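Speaker notes: Fiber intake and meal timing in adults on fixed shifts
Valbona Trajkovski, Tonmont site
Slot is 40 minutes including questions

Slide 1. Title. Mention that Boris Vasić did the diet coding and Selma Dimitrov did the statistics. Skip the affiliations, they are on the slide.

Slide 2. Background. Most advice on fiber gives a daily total and says little about when it is eaten. Shift workers at the Narklow plant told us their main meal falls anywhere between late afternoon and early morning. A daily total hides that. Define "eating window" now: first calories to last calories in one waking period, water and black coffee excluded.

Slide 3. Sample. 87 adults enrolled, all on fixed shifts, no rotation. Food diaries were kept for 6 weeks. Exclusions: diagnosed bowel disease, pregnancy, current use of a fiber supplement. Do not read the table aloud.

Slide 4. Method. Diaries went into Triltside, which assigns fiber per item from the label or, failing that, from the generic food table. Soluble and insoluble fiber were split only where the source gave both. Pause here. Someone will ask about home cooking. Recipes were entered by ingredient and divided by portions served.

Slide 5. Fiber by meal. Point to the night group. Their fiber sits in one meal, usually the one before work. Food eaten during the shift was low in fiber and mostly packaged. Stay with "low" and avoid "poor"; we did not score diet quality.

Slide 6. Bloating and comfort scores. Self-reported on a scale of 0 to 9. Scores were higher on days when most of the fiber came in one sitting. This is an association within diaries. We did not assign anyone to a meal pattern.

Slide 7. Packaged snacks and label data.

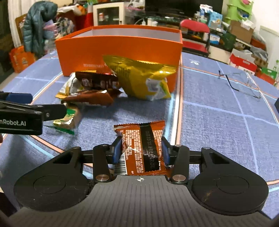
p. 7

Labels list fiber per serving or per 100 grams, and some list neither. Where serving size and pack size differed, we used pack size if the diary said the pack was finished. Kalliopi Shehu rechecked these entries by hand. If time is short, go straight to slide 8.

Slide 8. Limits. Diaries undercount small items. No blood or stool measures. One employer, so wider claims need care. Vasilis Mladenović is planning a second round with the Perić day crew, starting in August.

Slide 9. Practical points. Raise fiber slowly, split it across at least two meals, drink with each. Leave this slide up during questions.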